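双臂工位夹爪失压事件：一次没有伤人的掉落

日期：8/17/21

Skurnbridge的双臂分拣工位在连续运行测试中出过一次夹持失效：右臂在转移途中松开了一把钳子，工具落在台面上，弹到导轨旁边。当时没有人在隔离区内，设备也没有损坏。工位随后停用，直到原因查清才恢复。负责该工位的控制工程师接受了本站采访，条件是不署名。

他首先纠正了一个说法。内部通报最初把事件写成“夹爪断电”，他认为这个措辞不准确。“夹爪没有断电，电机一直在线，位置反馈也正常。丢的是力矩保持。控制器以为自己还在夹，实际输出已经降到保持阈值以下。”

按照他的描述，故障发生在第2847个循环。测试计划为3000个循环，前面的记录里没有报警，也没有掉件。每个循环的内容相同：一只手臂从台面取工具，放入塑料盒，另一只手臂再把工具取出并摆回原位。工具种类固定，顺序由程序随机生成。

问到为什么在测试快要结束时才出现，他说这与循环次数本身关系不大，与温度有关。“驱动板上有一个热降额功能，出厂默认打开。温度到了设定值，它会自动压低电流上限。这个动作不产生报警，只在状态字里改一位。我们的上位程序没有读那一位。”

换句话说，降额按设计动作了，监控程序却不知道。夹爪的开度在工具滑脱前几乎没有变化，单看位置曲线无法判断夹持力是否足够。事后调出的电流曲线显示，下降从掉落前589毫秒开始，斜率平缓，没有突变。 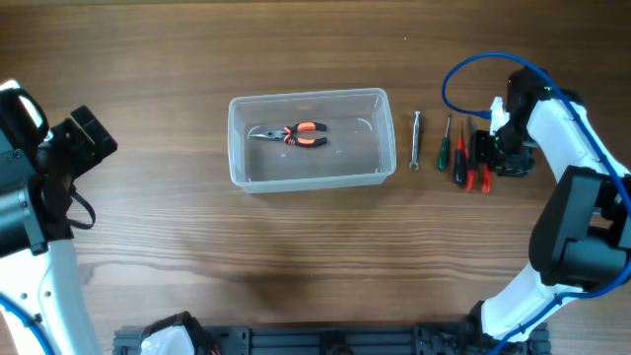 掉落检测是采访中谈得最久的部分。工位原来的判断逻辑只看夹爪开度：闭合之后如果开度大于某个值，就认为夹住了东西。他说这个逻辑对粗手柄够用，对细长零件则很勉强。台面上那把银色的小扳手和红色手柄的工具，需要的闭合开度相差很大，共用一个阈值，必然有一头不可靠。新版本给每种工具单独建了一条记录，包含目标开度、最小电流和允许的抓取区段。绿柄螺丝刀只允许夹手柄，不允许夹金属杆；夹在杆上时接触面太小，转移加速段容易打转。

他承认，这些参数在设计阶段就讨论过，后来为了赶进度合并成了一组。“当时的理由是工具都不重，掉了也砸不坏什么。这个理由现在看站不住。钳子头部是硬的，从转移高度落下来，弹到哪里没法预测。”

安全方面的问题主要有两个。第一个是停机响应。钳子掉落后，右臂没有停，继续按原轨迹走到塑料盒上方，执行了一次空放，然后返回。左臂随后进入取件动作，在盒内没有找到目标，这才触发超时停机。从掉落到停机，两只手臂在台面上有异物的情况下仍在运动。

“真正让我不舒服的是这一段，”他说，“掉东西可以接受，掉了还不知道不能接受。如果工具落在两臂的公共区域，下一次下探就可能压上去。”

第二个问题是人员进入。工位采用光幕加门锁，门锁联动正常，但复位流程有漏洞。操作员打开门、捡走掉落物、关门之后，可以直接按“继续”，程序从中断点接着运行，不要求重新确认夹爪状态。事发当天操作员没有这样做，而是按下急停并上报。工程师认为处置是对的，同时指出书面规程里并没有写明这一步，全凭个人判断。

驱动板由Clellosska供货。对于供应商的责任，他说得比较克制。热降额在手册里有说明，状态位的定义也写得清楚，只是放在附录的寄存器表里，正文没有提。Clellosska收到报告后答复，下一版固件会增加一个可选的降额报警。在那之前，工位改为由上位程序每个控制周期读取状态字，降额位一旦置位，手臂立即减速，把手中的工具放到最近的安全点，然后停机。

散热也做了调整。原来的夹爪线缆沿手臂外侧走线，转弯处贴近驱动板外壳，影响通风。现在走线向外让开了一段，外壳上加了导热垫。他强调，这项改动只是降低触发概率，不能代替监控。“散热做得再好，夏天车间空调一停，温度照样上去。软件必须假定降额会发生。”

修改完成后，团队在Lockyer的实验室里用同型号手臂做了复现。做法是人为调低降额温度，让故障提前出现。旧程序下，工具掉落后手臂继续运动，与现场记录一致。新程序下，837次注入测试全部在工具滑脱之前停机。他没有把这个结果说成问题已经解决，理由是注入测试的升温速度比现场快，真实工况下的缓慢漂移还没有充分覆盖。

复位流程同时改写。现在门一旦打开，“继续”按钮即失效，只能从初始位置重新开始。启动前，两只夹爪各做一次空夹自检，比对电流与开度，偏差超限则不允许使能。这使每次恢复多花一些时间，产线方面有过意见，他的态度是不予让步。

尚未关闭的事项有一条：位于Nandholm的另一个工位使用同一批驱动板，但控制器型号较老，状态字的读取周期偏长，移植新逻辑需要改通信配置。改造排在September，也就是九月进行，完成之前该工位限速运行，并禁止无人值守。

采访结束前，他补充了一点关于日志的看法。这次能查清原因，靠的是一名调试人员忘记关掉的高频电流记录。按正常配置，电流数据每秒只存一个点，那段下降会完全看不到。高频记录现已改为默认开启，循环覆盖，停机时自动冻结最后一段。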